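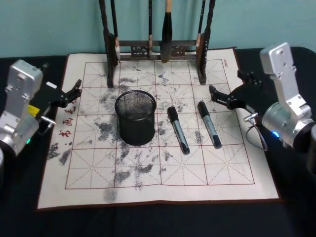

Paper is for the finished piece, the grid is for the hundred tries before it, as one reader of the Irnari handbook put it.

A calligraphy practice mat is a reusable cloth sheet printed with large squares for brush writing. The rice-character grid, a wonderful old aid, crosses each square with diagonal and center lines — the writer sees at once where a stroke drifts. Marks can linger as gray, cloudy patches. Brushes are often hung from a rack, tips down, close to the mat.

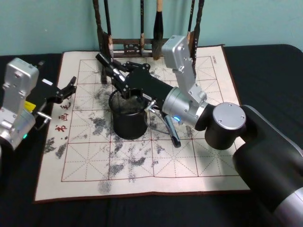

Which way should the grid face? Square to the writer's shoulders, with the brushes at the far side.

Beginners usually stay with one large character per square. The Baleo course spends two weeks on single strokes, then three on whole characters!

See also: Brush rack; Ink stone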